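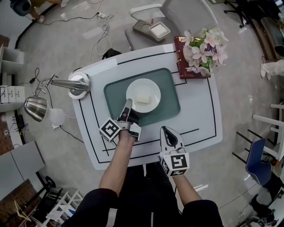

**Figure 3.** Table of the home office setting, with placemat and plate in the middle, flowers on a book at one corner and desk lamp at another.

### 3.2 Eating places on working tables

In the second part of the study we looked at tables which are used for both work and meals. Of the 40 households that answered our questionnaire in August, more than 5 reported that they have no separate dining table. For these people the placemat has a special role. It marks the area for the meal, and the remaining surface keeps its other purpose. Igwe and Wanyama called this area the "soft border" in their earlier report, and we keep the term.

The arrangement in Figure 3 shows the soft border in a simple form. The translucent teal-green mat lies in the middle of the white table top, and the round plate is placed on it. The decorative objects stay outside the mat: the pink and white artificial flowers stand on a dark red book at the corner. The desk lamp is clamped at another corner and its shade hangs out over the floor, so it takes very little of the surface. We coded such a lamp as "edge object" and did not include it in the occupied area.

A difficulty appeared with objects that are put on chairs. In Figure 3 a dark grey tray with a white container is on the seat of the office chair behind the table. Our first coding sheet, prepared by T. Honda, had no category for this. After discussion we added "seat storage" - a chair which serves as a shelf at the moment of recording - and all earlier sheets were coded again by G. Toledo. Bags on the floor near the table were noted, but they are not part of the analysis in Section 4.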